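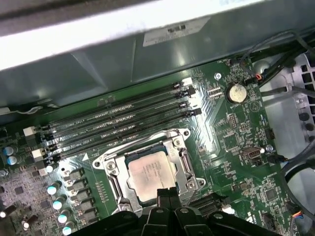 One reader of our February list wrote in to say that a used desktop board is always a gamble, and that the only way to take the worry out of it is to buy the board, the chip and the case together. We couldn't agree more, and that is exactly how the Plosari bundle is sold!

Plosari Desktop Starter Bundle
Sold by Worach Computer Spares

What you get
Case with motherboard fitted
Processor seated in its socket
Coin-cell battery in its holder
Four memory slots, free for your own sticks
Luik screw tray and a 3 g tube of thermal paste

We love these boards. They are the sort you can learn on — plenty of room to get your fingers round the memory slots, and a proper metal bracket with a lever that holds the processor down firmly. If you have never put a computer together before, it is a lovely place to begin, and if you have done it 30 times you'll have it going before your tea goes cold.

Memory is not included. Please check the board's own label before ordering sticks, or send us the number and we'll match a pair for you (we keep a good drawer of them). Fit them with the power lead out. Push evenly at both ends until the latches close.

The top of the processor may still carry a trace of old paste. Wipe it with a lint-free cloth and a drop of isopropyl alcohol, let it dry, then put on a blob the size of a small pea. The cooler is sold separately, and the Plekby low cooler is our favourite for this case — quiet, easy to fit and nearly 10 cm across, so it moves a good lot of air without whining.

Coin cells are cheap and we suggest a new one if the clock keeps losing time. Note down your BIOS settings first.

Delivery
Sent in a double-walled box within 5 working days. Collection from the Worach counter is free, just bring the order number.

Returns
You have 30 days to change your mind. Please send the bundle back whole, with the processor left in its socket and the lever down.

Next batch on sale 12th June.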